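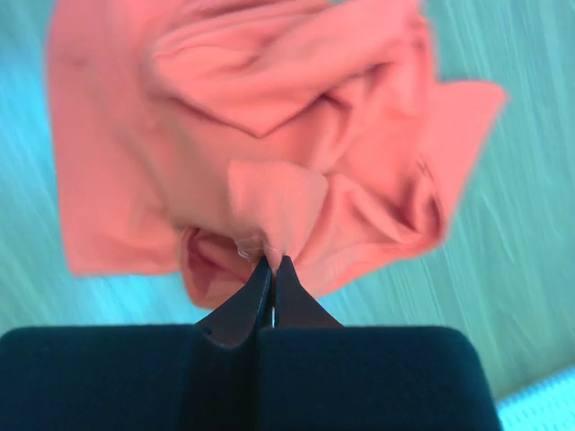 *Gripper fingers closed on a fold of pink cloth. Note the frayed threads.*

I've now read the Lunitz guidelines for fabric handling twice, all 182 clauses, and I still couldn't tell you what counts as a good grasp.

Clause 9 says the robot should take hold of a "clean single edge." Fine. Look at the pinch up there and find me the edge. The cloth is bunched up with flaps lying over flaps, and the fingertips have a bit of it near the middle. Is that one layer? Two? I can't tell from the picture, and I doubt a reviewer with a checklist can either. They'll tick the box anyway.

Dwynwen Trevor, who sat through the Bernholm workshop with me, thinks I'm being unfair. Her line is that a vague rule at least gets people arguing about the right thing. Maybe. I've watched people argue about that clause since September and all I've seen change is the font.

Then there's the sample size. Prothero wants 400 grasps logged before you may call a routine "repeatable." The Nosell draft wants 2000. Neither says whether you have to mess the cloth up again between tries, so you could lay the same towel out the same way every time and pass both. I asked. I was told it was "implied."

If I were writing it, I'd want three things on paper:

- how the cloth was dropped, and by whom
- what state the fabric was in, loose threads included
- every failed grasp, kept in the log

That last one won't be popular. Comments are open on the Nosell draft and I've sent mine in. I'm not expecting a reply.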